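Wednesday, 6am, cant sleep. So – bun dough. Third try this month and I'm finally getting somewhere. Ghada Hattar told me to proof it 90 minutes, no peeking. I peeked. 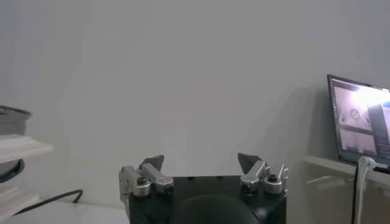 What went wrong last time

Too much yeast. Lid dripping on everything. Wrinkly tops, sad. 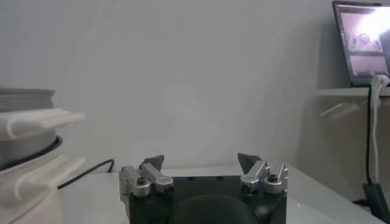 Also rushed the kneading – 8 minutes minimum, my arms hate it. Then rest, shape, rest agian.

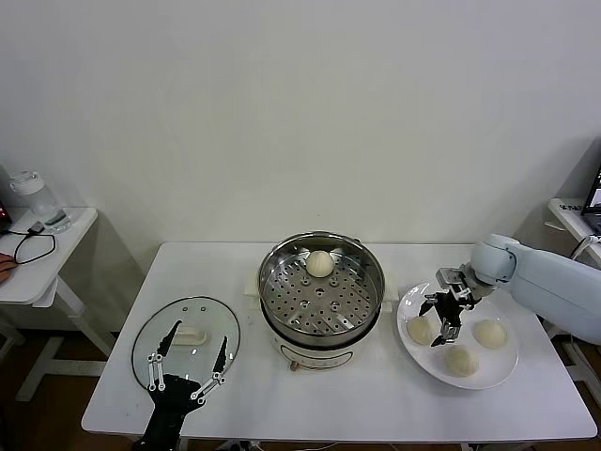

Freezing the extras works fine. 2 per bag, straight into the steamer from frozen. Ok, work. More in April.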